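14th November

Power supplies again. The second lot from Ornach came in before lunch, one day ahead of the delivery note, and I spent the rest of the shift unpacking, checking and repacking.

Notes to self, while I still have them in order.

The cartons are the same type as last time, heavy corrugated with slotted dividers. The dividers are cut for the casing and take no account of the leads. Each unit sits low in its cell, and the leads are coiled and pushed down over the top of it. Shut the flaps and the bundles spring against the lid; open them and they spread into the neighboring cells. By the time a carton has been opened twice, the bundles have started to catch on each other. Pulling one unit then drags the next one up by its connector, and the connector latch is the weakest part of the whole assembly.

The Ornach sheet says to lift by the casing. That works for the first unit out of a full carton if you have thin fingers. For the rest there is no gap between casing and cardboard worth the name, so in practice the bundle gets used as a handle. I have been against this since the Korari order, where we had intermittent faults on the 12 V side and ended up looking at the crimps under the magnifier for most of a week. I could not prove the lifting caused it. I also could not rule it out.

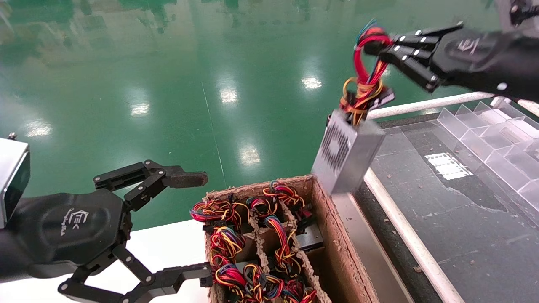 Lifting by the leads is fine as long as it is straight up and all of them go together, according to Brekke, who answered my message just after three. The strain relief at the casing exit is rated for far more than the weight of the unit. What damages it is a side pull on one or two wires, with the others slack. Brekke's advice was to close the hand around the full bundle as near the casing as possible, keep it vertical until the bottom edge is clear of the divider, and only then support it from below.

I tried to find fault with this and mostly failed. If the load is shared across the whole bundle, no single crimp sees much of it. My objection is that "as near the casing as possible" depends on how the unit was coiled, and the coiling varies a lot between cartons. Some have the connector tucked under the coil, where it gets squeezed in the grip. I wrote back asking whether the connector should be pulled free first. No answer yet.

Pull-tested one reject on the bench while waiting. Hung 6 kg from the full bundle for 30 minutes, straight down, unit clamped with the vent grille facing out. No movement at the exit, no change in resistance on any conductor I could measure. Then the same load on a single yellow for a much shorter time, and the insulation had crept visibly at the grommet. One sample proves little, but it agrees with Brekke, so the written method changes on Monday:

Open the carton fully and fold all the flaps outside.
Separate the bundle from its neighbors before lifting anything.
Take the whole bundle, low down.
Vertical lift until clear of the divider.
Other hand under the casing before any tilting.
Put it down grille up, leads to the rear.

Incoming inspection went normally otherwise. Total accepted 238. Rejects were mainly dented corners, plus one with a fan that rubbed when spun by hand. The label position has moved since the first lot, so the scanner jig needs shifting to suit. I did it with tape for now. It should be drilled properly before Plultside come for their share, as their cartons will be scanned at the same station and I do not want to be adjusting the jig between customers.

Repacking was slower than unpacking. Returning a unit to its cell is easy, but getting the leads to stay coiled is the trouble. A single reusable tie around each bundle adds 35 seconds per unit, which on a full lot is not trivial, but it keeps the connectors out of the next cell and should make the next opening quicker. I tied one carton that way and left it on the end of the shelf, to be reopened next week for comparison against an untied one.

Swept the bench before leaving. The cardboard sheds more than I would like, and the crumbs find their way into the vent holes if the units are set down on them. Need a mat, or a habit of wiping down between cartons. Ordered the mat.

Still open: the connector question, jig holes, more ties, and the return form for the rubbing fan.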